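4.3 Loss of insertion through stick rotation

The fault treated in this section was first logged in August, during the lollipop task on the Plestham two-arm cell. The task asks one arm to hold a wrapped lollipop by its stick and seat it in a hole in the domed lid of a candy tub. The policy, Clidex, was trained on demonstrations in which the stick entered the hole close to vertical. We ran 214 trials with the final checkpoint. The insertion itself was judged from the wrist and head views together.

Most failed trials share one pattern. The fingers close on the stick at the correct height, the arm lifts, and the stick then turns slowly about the line of contact between the two finger pads. The pads are ridged to stop sliding along the stick, and in this they succeed. They offer little resistance to rotation, as a thin round stick touches each pad over a very short length. The head of the lollipop is heavy in relation to the stick, so a small error in grasp angle grows while the arm is moving. By the time the tip reaches the lid, the policy is correcting for an offset that the head camera cannot resolve. The view from the wrist is better placed, but the sweet itself and its foil wrapper take up the middle of it, and motion blur softens the edges on which the angle estimate depends. 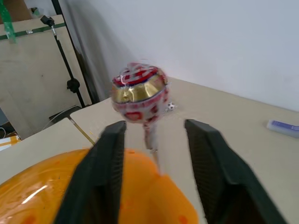 Pramila Awasthi objected that the rotation was a symptom and that the grip force setting should be examined first, given that the same pads had held thinner rods in the Irach trials without turning. We repeated the test at a higher force. Rotation became less frequent, but two sticks were bent at the point of contact, and one bent stick jammed in the lid and pulled the tub along the table before the force limit stopped the arm. The original setting was restored. We accept her point that force and rotation cannot be fully separated with the present pads.

A second fault is linked to the first and has some bearing on safety. When the stick does not enter the hole, Clidex does not release it. It raises the gripper slightly and tries again from nearly the same pose, and no limit on retries had been set. In 9 trials the other arm, still under its own command, moved in towards the tub with its gripper open while the holding arm was retrying above the rim. The Pathak monitor compares wrist positions only and takes no account of finger length, so it gave no warning. Contact between fingers took place in one of these trials. No part was damaged, but the operator had to use the stop button.
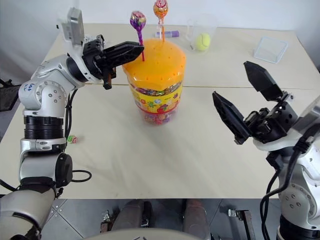 Figure 6. Left gripper at the stick of a lollipop in the tub lid; right gripper open and empty.

Three changes were made. The number of retries was limited to two, after which the arm withdraws and waits. The monitor now uses a simple capsule model that includes the fingers. The idle arm is held at its rest pose until the other gripper reports that it has opened. The first fault remains. Pads with a shallow vertical groove have been cut and fitted, and results with them are given in Section 4.4.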